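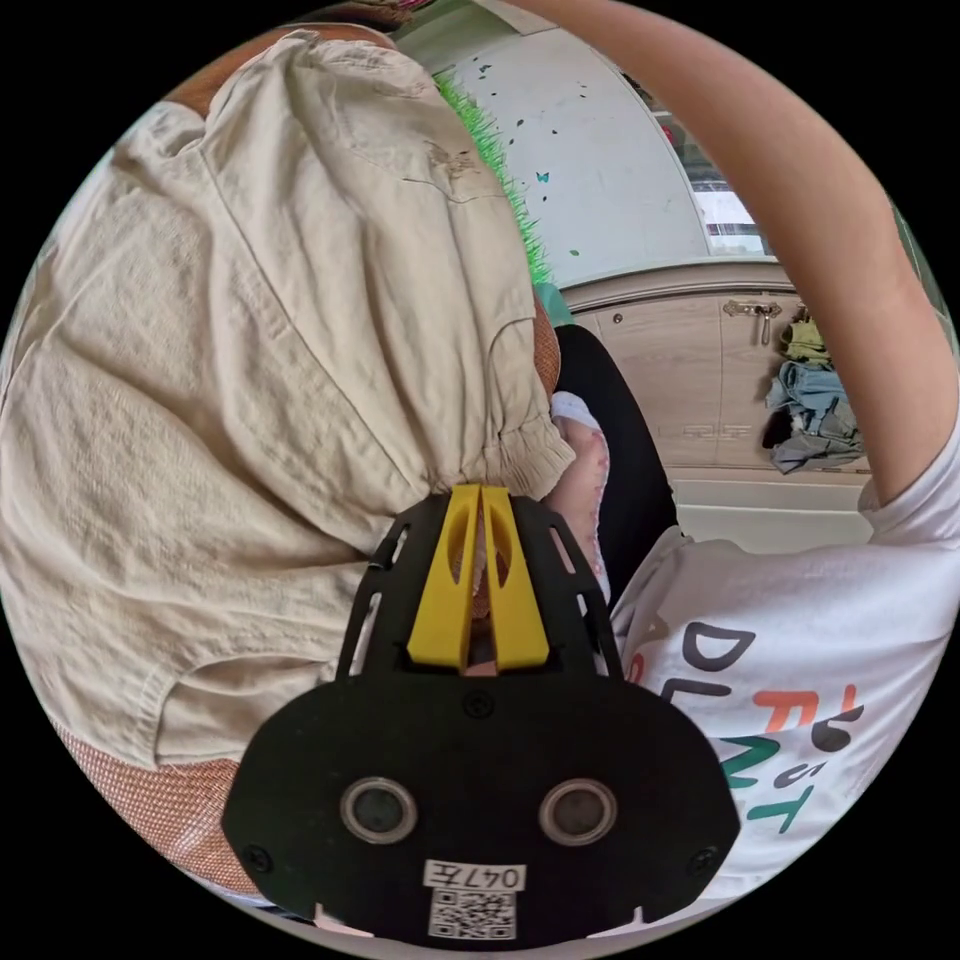 Colchón Stenitz enrollado, 659 euros: veinte noches después

Compré el Stenitz con pocas ganas. La tienda Codska lo vende como «firmeza adaptable», expresión que no he visto definida en ninguna parte, ni en la ficha ni en el folleto. Pregunté por correo qué densidad tenía la espuma y me contestaron que era «alta». Bueno.

Llegó el 9 de febrero, en una caja que entre dos personas se sube mal y una sola no sube. Al abrirlo huele, y el olor duró bastante más que las 20 horas que promete el fabricante. Los bordes tardaron otro tanto en coger altura y una esquina sigue algo más baja que las demás.

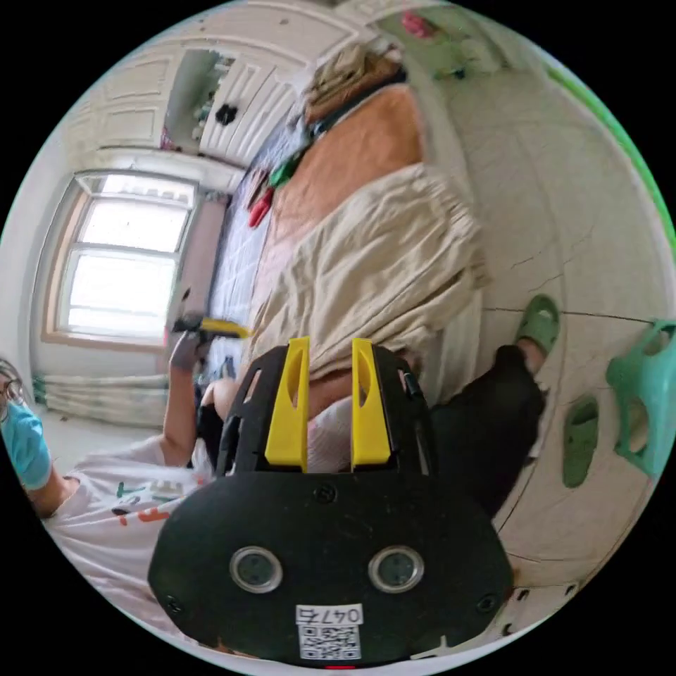
Lucimara Barbosa me escribió que el suyo también tenía una esquina hundida, que la reclamó y que Codska le pidió fotos con una regla apoyada encima. Todavía espera respuesta. Yo he mandado las mías, sin grandes esperanzas.

¿Y dormir? Se duerme. De lado me hunde el hombro lo justo; boca arriba noto la zona lumbar floja, sobre todo de madrugada. Mi Çetinkaya de muelles, con roughly los mismos años que mi sofá, no era peor en eso.
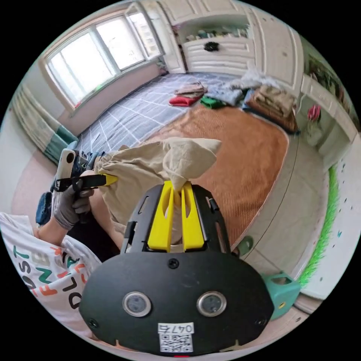

El dormitorio, con ropa de por medio.

La funda se quita con cremallera, pero volver a ponerla es una pelea, y la etiqueta advierte de que no se puede meter en la secadora. El tejido coge pelusa enseguida. Para una funda que se anuncia como «sin mantenimiento» me parece mucho pedir.

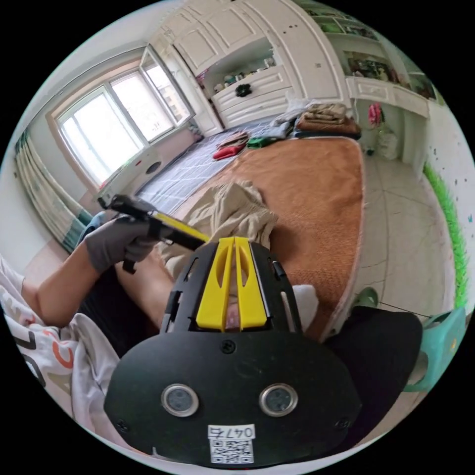
Queda el asunto de la devolución. La prueba gratuita existe, aunque la recogida la paga el cliente si ya no conserva la caja, y eso aparece en letra pequeña. Por menos dinero miraría antes el Cudia, que al menos publica la densidad. Si el Stenitz baja de precio y usted duerme de lado, puede valer. Al precio actual, no lo volvería a comprar.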